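Posted in: Audio & Gaming Gear, Interviews

Elmarie Mkhize would like you to stop buying keyboards for the lights
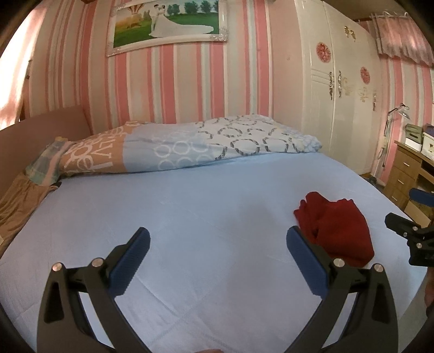 The switch that started it

I'd been trying to get Elmarie Mkhize on a call for most of the summer, and when she finally picked up she was eating toast. "Go ahead, I can chew and talk," she said, and she could, for well over an hour.

If you've been around the small-batch keyboard crowd you probably know her as the designer of the Pamia, the compact board that Skosix put out last year with the low front edge and the volume wheel on the left. (The left! I still reach for the wrong side.) She did the case, the plate and most of the switch tuning, and she's now working on the follow-up, a full-size gaming board called the Uratier. Preorders open in October.

I asked her first about the wheel, because I'm petty.

"Your right hand is on the mouse," she said. "If you're in the middle of a match and somebody's yelling in your headset, which hand is free? The left one isn't exactly free either, but it's already on the keyboard. We tried it both ways with the testers and the people who complained the most on day one were the ones who wouldn't give it back."

She got into this by way of repair. Her first job was at a computer shop called Pillay, where she spent two years cleaning soda out of other people's keyboards, and she says you learn a lot about a product from what kills it. Stabilizers, mainly. The long keys go first, the space bar starts to rattle, and then people assume the whole board is shot.

"I'd fix a space bar in ten minutes and they'd look at me like I'd raised the dead," she told me. "So when Skosix asked what I wanted to do differently, I said I wanted the space bar to come out with one screwdriver. They thought I was going to say something about RGB."

About that RGB

The Uratier does have lighting, but it's one color per key and it's off when you first plug it in. I told her I could already hear the comments section.

"Oh, I've read the comments section. I have a folder." She laughed for a while at this. "Look, I like lights. I have a lamp shaped like a mushroom. But every dollar has to go somewhere, and on a lot of boards at this price it's going into software that makes a rainbow and then eats your memory all day. I'd rather spend it on the switches."

The switches are the thing she really wanted to get into, and I let her, so bear with me. They're linear, lighter than the ones in the Pamia, and they come lubed from the factory. That last bit was a fight. Otakar Jireš, who runs production, had her sit with the assembly line's first run of 600 switches and sort out the bad ones by hand and ear.

"He handed me a bag and said, if you can hear the difference, show me. I pulled 212 of them. He put those on a tester and went very quiet, and then we changed the grease."

I wondered whether a normal person would hear it. She thought about that longer than I expected.

"In a room by yourself, maybe. On a call with your friends, no. But you'd feel it by the end of the evening, I think. Scratchy switches are tiring."

Wireless, and the bit where we disagreed

I've never gotten along with wireless keyboards. I forget to charge them, and then I'm plugged in with a cable that's too short, playing at a weird angle like I'm defusing something. Elmarie thinks I'm being a baby. The Uratier is rated for up to 180 hours with the lights off, she pointed out, and the cable in the box is a long one.

"And if you don't want wireless, don't use it! There's a switch on the back. An actual physical switch. Chantelle fought for that."

Chantelle Molefe wrote the firmware. According to Elmarie she also killed the phone app, which was on the original plan and would have held everything up until spring. All the remapping happens in the browser now, and your layout is saved on the board itself, so you can carry it to a friend's place and it behaves. I tried this on an early unit over the weekend and it worked fine, although the page did forget my macro names once. Elmarie wrote that down while we were talking – I heard the pen.

Where we really parted ways was the number pad. I don't want one. I haven't wanted one in years. She says the survey answers were overwhelming, and that plenty of people who play strategy games use every last key.

"You're a shooter person," she said. "You'd saw off half the keyboard if I let you."

True enough.

What's next

The first batch is 1,000 units, in gray or a dark green that I liked a lot more than I thought I would. A second batch depends on how that goes. She wouldn't give me a price, though I asked three different ways, and she wouldn't say whether a smaller version is coming, though she paused long enough that I've decided it is.

Before we hung up I asked what she plays on at home. I was hoping for some secret prototype.

"A Pamia with two keys from a different set, because my nephew lost the originals," she said. "And the wheel's on the left. You'll get used to it."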